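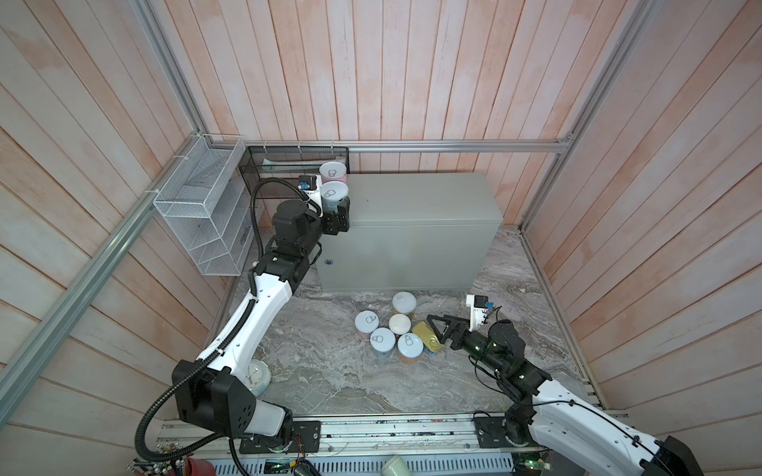 Dudgate two-arm cell during a can transfer. Left gripper holding a can at the cabinet corner, right gripper open at floor level.

Dudgate Cell: Two-Arm Workspace for Manipulation Research

Dudgate is a bench-scale enclosure with two arms on a shared rail, sold to labs that train and test learned control policies. It is supplied with the Wivum recording software and the Khokhar canned goods task set. The method below was developed on the cell and is the one we recommend for new users.

Construction

The enclosure is closed on three sides. Wall panels mount to aluminum extrusion, and wire racks and baskets can be fixed to the walls at any height. Panels and floor sheets are exchangeable. Wood plank and marbled stone finishes are in the standard set; plain gray is available on request. The front is left open for the arms and for the operator.

Both arms bolt to a metal rail along the front edge. Each carries a two-finger gripper and a wrist camera. A third camera is fixed outside the work area. Finger sets are changed with a 2 mm hex key. Controller boards sit below the rail and can be reached without removing an arm.

Method: paired resets

Most recorded data for cluttered pick tasks comes from scenes that were set up by hand once and then left to drift. The policy sees few distinct starting layouts, and test scores depend heavily on which ones were used. Katalin Pálfi's group at our Rellurham site tested a different procedure. Every starting layout is recorded twice, once with the left arm making the first pick and once with the right. The operator restores the layout between runs against an overlay from the fixed camera.

The Khokhar set uses cylindrical cans and flat tins. Cans start in a tight group on the floor or on a wall rack. The policy has to pick the named item and place it at the named location. Tins may start flat or tipped on edge, and the two cases are logged under separate labels.

Result

The training set held 3236 episodes. Testing used 380 layouts that did not appear in training. The policy trained on paired resets completed 283 of them. A policy trained on the same number of unpaired episodes completed fewer, with most of the difference in layouts where the named can had neighbors on both sides. The gain on tins was small. Failures on tins were mainly late finger closure, and pairing does not address that.

The result was obtained with one finger design and one floor finish. We have not tested it with transparent or soft packaging. Changing the wall panels between training and test lowered the score for both policies.

Wivum stores the pair index with each episode, so existing loaders need one extra field. Episodes with a failed reset are kept and flagged. They can be filtered out at export.

Supplied with the cell

Enclosure frame, panels and floor sheets
Two arms with grippers, wrist cameras and mounting rail
Fixed camera and bracket
Wall rack and basket with cable ties
Wivum license for one workstation
Khokhar task definitions and layout files (cans and tins not included)

Orders placed before August ship with the earlier camera bracket. It fits the same holes but sits higher over the fingers, and wrist calibration must be repeated if it is replaced.

Contact: Dudgate Sales and Support, Rellurham | © Dudgate. All rights reserved. | Back to top

This site uses cookies to remember your settings and measure visits. Accept | Manage preferences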